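工作笔记搜索　输入关键词　搜索　高级搜索

铺装工作笔记：广场大板接缝，第三次看现场
七月　　记录：Simone Rangel

早上七点半到广场。今天的任务是看接缝，不看别的。上次我把接缝和板面的事情写在一起，后来 Dymphna 读了说分不清哪一句讲哪一件，所以这次我分开写。我的中文句子有时候不太顺，请大家看懂意思就好，不对的地方可以直接在旁边改。

先写昨天车间里的事，免得忘记。Teixeira 寄来的填缝砂，我们拆了一袋，做了小样。小样是 41 号，放在窗边的架子第二层，旁边那个没有号码的是旧的，不要混。旧的那个我本来想扔掉，但是 Dymphna 说留着对比颜色，那就留着。Jellow 的软胶条还没有试，包装没有打开，在抽屉里。

现场的情况。广场是浅灰色的混凝土大板，铺得很开，一直到远处那排树。站在中间往树那边看，板面是平的，我没有看到哪一块明显高起来。颜色不是完全均匀，有一点斑驳，像放了几年的水泥应该有的样子，还有一些比较淡的深色印子，散在各处。这些印子我不认为是问题。甲方上次问过能不能洗掉，我的意见是先不要洗，洗了以后那一块会比周围新，反而更难看。这个意见我会另外写邮件。 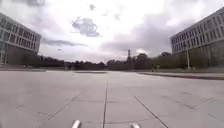 Simone Rangel
铺装与室外地面，现场记录

中间那条直缝是我最关心的。颜色深，很细，一直往树的方向去。左右两边各有一条斜的长缝，向外面张开，和中间的缝合在一起好像一把扇子的骨头。横向也有一条，比较淡，不注意就走过去了，它把近处的地面分成宽的长方形。图纸上这条横缝和直缝画的是同样的线型，可是在现场看起来轻重不一样。我要问清楚它们做法是不是相同。如果横缝是后来切的假缝，那么填料的深度就要另外算，不可以用同一个数。

我带了塞尺和钢尺，先量直缝。量的时候犯了一个错误：我把尺放在缝的上口，而上口的边有磨圆，所以读数偏大。量了几个点才发现。前面的数我全部划掉，没有抄到这里。重新量的时候，把尺放进去一点再读，结果是 14 毫米，在我选的那几个点上都差不多。这个宽度用 Teixeira 的砂可以，用 Jellow 的胶条我觉得有点勉强，胶条的说明单上没有写到这么宽，要打电话问。

以后别人来量，请记住：尺要进到圆边下面。读数以前先用小刷子把缝口刷一下，我刷了两次，第二次才看得见边在哪里。刷子在工具箱的侧袋，不在大格子里，我每次都找错。

左边那栋大楼的事也记一下，虽然和接缝没有直接关系。楼是现代的样子，平屋顶，很长，好几层，上面的窗户一排一排很整齐，中间是浅灰色的带子。下面一层颜色暗，往里退。我去看楼，是想知道板缝和楼的柱子有没有对齐。设计说明里有一句“接缝与立面模数呼应”，我不太懂“呼应”要准到什么程度。从广场中间看是看不出来的，距离太远，而且角度是斜的。要走到柱子下面，一根一根对过去。今天没有做这个，留给下一次。

关于图纸：Grendard 给的那套平面图，编号 1149，里面大板的分格和 Drikwood 的排版图不一样。Grendard 的横缝间距是 3000，Drikwood 的图上没有标横缝的尺寸，只画了线。我以前以为 Drikwood 只是漏了一个数字，现在不敢这样说。在两家给我统一的答复以前，我们不要按任何一张图订料。这一句很重要，我用红笔在纸本上也写了。

横缝的间距我想自己量一次。一个人拉长卷尺不好拉，尺的中段会偏，所以没有量。下次 Dymphna 一起来，一个人踩住零点，一个人读数，读两遍，换过来再读两遍。

时间上，我觉得看板面的颜色要在早上。上次是下午去的，我在笔记里写板面“偏黄”，今天我不会用这个词，今天我看到的就是灰。请把上一次那个词当作不可靠。比色卡也不要隔着塑料套去比，套子会反光，我上次可能就是这样弄错的。

回到车间以后的计划：

41 号小样，用铲刀刮表面，看掉不掉砂。如果掉，再补一次水，补水用细喷头，粗的会冲出坑。
做一个 14 毫米宽的假缝模型，两边用边角料，磨出和现场一样的圆边。圆边的大小现在只有我的印象，没有尺寸，下次要带半径规。
打电话给 Jellow 问最大缝宽。
写邮件给 Grendard 和 Drikwood，把两张图并排放，只问横缝一个问题。上次我一封信问了很多问题，他们只回答了最容易的那个。

Dymphna Nic Aodha 下午看完后加的几句，我照抄：“假缝模型请做长一点，短的填起来总是好看，看不出收缩。还有，填缝砂的颜色我觉得比现场的缝浅。中间那条缝很深很细，填浅了整条线就没有了。先问设计要不要保留这条深色的线，再谈用什么砂。”

她说的颜色这一点，我同意，我自己没有想到。我一直想的是宽度和深度。直缝如果变浅，那横缝和直缝也许就接近了，可能有人喜欢这样，但这个应该由设计来决定，我们不要替他们决定。所以邮件里要多加一个问题，变成两个。

模型我打算今天先把底板锯好，边角料在后门旁边的木箱里，厚的那种。锯片要换，昨天切的时候边上有崩口，我以为是料的问题，后来用手摸锯片才知道是钝了。换下来的旧片请不要放回原来的盒子。

补充：塞尺最薄的那一片弯了，还能用，但是读数请不要相信。新的已经写在采购单上。

联系：车间工作台　|　版权所有，内部笔记，转载请先询问　|　返回顶部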